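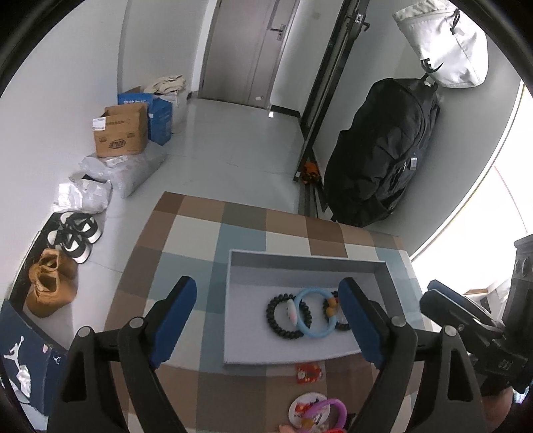
Blue pads open over the little box of ring-shaped accessories, red item and badge waiting out front.

Hi, I'm Oratile Radebe, and I make the Ledudach hand gripper! It's a hand-held two-jaw tool for anyone recording pick-and-place work to teach a robot arm, and I sell them one at a time or as a left and right pair (get the pair if you can, sorting small stuff with one hand gets old fast).

The pads are my favorite part. They're textured, they're blue, and they're what I spent most of August fussing over, because my old smooth ones kept dropping anything round. Beads, coiled bands, key rings, flat badges lying on a tablecloth – I try all of it at home before a new batch goes out.

What you get
Gripper, left or right hand
Spare set of blue pads
Dostetti wrist strap
2 hex keys

Weight: 390 grams
Price: 3,809 for the pair, shipping included

Pads swap out with the small hex key. Please don't crank the screws, snug is plenty! If you already own the Ngubane mount, it fits this version too. The Gumel one doesn't, sorry, the holes are in a different spot.

I have 17 pairs left from this batch and the next one ships 10/10/25. Want a single, or just extra pads? Send me a note through the contact form and tell me which hand.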